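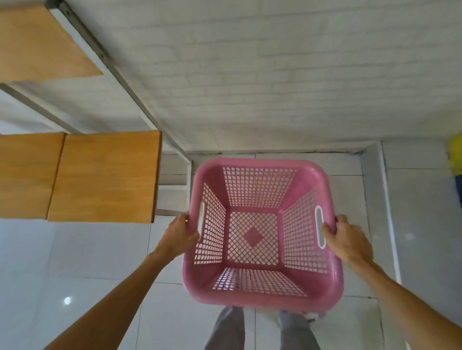

HOVWOOD — Sunday, November 4, 2018

So my kid's robotics club spent most of this fall picking up a laundry basket, and I want to stick up for them, because there has been some grumbling.

Quick background for anyone who doesn't have a teenager at Hovwood. The club used to do the Cattaneo Cup every year. You build a wheeled thing, it shoves foam blocks into a pen, a buzzer goes off, everybody yells. I love the Cattaneo Cup! I have yelled at it myself, with face paint on. But in September the club's advisor, Omolara Edet, told the parents they'd be sitting it out this year and working on a household project, which the kids promptly named Ganow (I've asked what it means and gotten three different answers). The idea is that people do ordinary chores with a camera at head height, looking down at their own hands, and the students use what gets recorded to try to teach a computer what a chore is made of. Reach, grab, lift, carry, set down. Later on, if things go well, some of that gets tried on a secondhand arm the club calls Kitano.

You can guess how this went over with the parents who already owned face paint.

The main complaint I've heard, in the parking lot and once in the cereal aisle, is that it's boring. Where's the robot? My neighbor asked me that with real pain in his voice. And I get it, I do. I sat in on a Thursday session and it was a bright, shiny-floored room and a pink plastic basket, and then the same pink basket again. There's no buzzer. If you came for sparks you would be checking your phone inside 10 minutes, and I did.

But then I started listening to the kids argue. They were going at it over where a grab begins. Is it when the fingers touch the rim, or when they close on it? What if you've got your thumb over the edge and the weight is still on the floor? One boy was sure it didn't count until the basket moved. A girl who I'd never heard say a full sentence in two years of carpool told him that was lifting, that grabbing was over by then, and she had him look at the recording until he gave in. I've sat through plenty of meetings run by grown adults that didn't have half that much thinking in them.

And it's hard! Try it. Go hold an empty basket out in front of you and explain what each hand is doing so that someone who has never had hands could copy it. I tried at home, out loud, and my husband came in to ask if I was all right. I got as far as "well, you sort of squeeze."

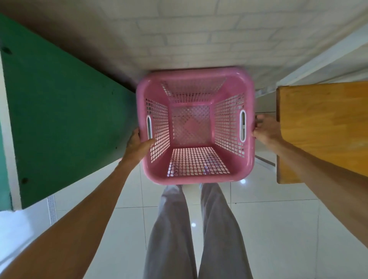 The foam-block robot never asked that of them. It had one job in one pen, and I remember the year we did well, the winning move was basically to drive fast in a straight line. Fun day. I couldn't tell you what my son learned from it, though, and when I asked him last week he said "batteries." Fair enough, batteries are worth knowing.

Ruan Zulu, whose daughter is a senior, made the better argument against all this at the October meeting, and I've been chewing on it since. He said a competition gives you a deadline and a score, and kids who are applying to colleges need something they can point to. He's not wrong. A trophy fits on one line of a form. "We labeled 1324 clips and threw a bunch of them out for being sloppy" takes a while to explain, and I'm not sure an admissions person will stick around for it. I'd still rather read that essay than the trophy one, but I don't work in admissions.

Where I part ways with him is the idea that the chore stuff is somehow for kids who can't hack the real thing. The throwing-out is the part that impresses me. They do a bunch of takes, they go back through, they find the ones where somebody labeled a carry as a lift, and they fix it or toss it — on their own work, with their friends' names on it. My son came home in a terrible mood because a whole afternoon of his labels got sent back. The next day he redid them. This is a boy who will not rinse a bowl.

I do have gripes. I think Ms. Edet should have told families in the spring, before people had put the Cup weekend on their calendars. I'd like the younger kids to get a turn with Kitano before the seniors graduate. And I would like one session a month to end in something loud, just for morale, maybe even the old block robot out of the closet for a lap.

But please, if your kid comes home and says they did laundry baskets again, don't make the face. Ask them when a grab starts. Then clear your evening.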